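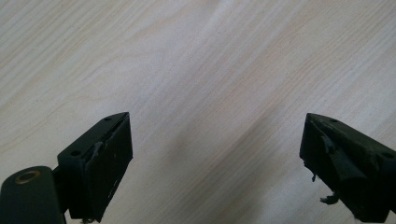 Weekend Counter Help Wanted, Cilwood Bakery and Cafe

Part time, January start. Could turn into more hours by spring if it goes well for both of us.

We're the corner place in Clarnmont with the green awning, across from the Sönmez shoe repair. Bread, rolls, soup at lunch, coffee all day. Small shop, gets busy fast. Our weekend person is going back to school so we need somebody soon.

What you'd be doing

Opening the counter at 6:30 am. Yes, that early.
Ringing people up, bagging bread, slicing on request
Coffee and tea. Drip and espresso, we'll train you on the espresso
Taking phone orders and writing them down so the bakers can read them!!
Restocking rolls from the back
Wiping down tables, sweeping, trash out at close
Some dishes. Everybody does dishes.

Hours

Two shifts a week, 20 hours total in a normal week with one weekday lunch added in. Holiday weeks run longer, we'll ask first. Shift ends at 2 pm most days. Half hour paid break, lunch on us, leftover bread goes home with whoever wants it.

Who we're looking for

On time. Really the main thing.
OK on your feet for a whole shift
Can lift a flour bag with a second person, and carry trays alone
Friendly with regulars, patient with the line
Comfortable making change, a lot of our customers still pay cash
18 or over becuase of the slicer

Experience is nice but not required. Spanish or Arabic a big plus. If you have a food handler card tell us, if not we pay for the class.

Pay

Hourly plus tips, tips split by hours worked and paid out in cash every week. We'll give you the rate on the phone, depends on experience. There's a $900 bonus after your first full year, same for part time and full time. Bus stop is out front, staff parking for 5 cars behind the building, first come.

Trial shift

One paid morning before we decide. Wear closed shoes, tie long hair back, no strong perfume please. Aprons are here.

How to apply

Stop in after 1 pm, when the rush is over, and ask for Abla Nasrallah. Bring a resume or just a page with your past jobs and two phone numbers we can call. No need for a cover letter. Please don't come by during the morning, we can't talk to you properly and you'll be standing there for ever.

If you applied last summer you're welcome to try again, just say so on the sheet.

Still need a kitchen helper for weekday afternoons too, ask about that one when your in.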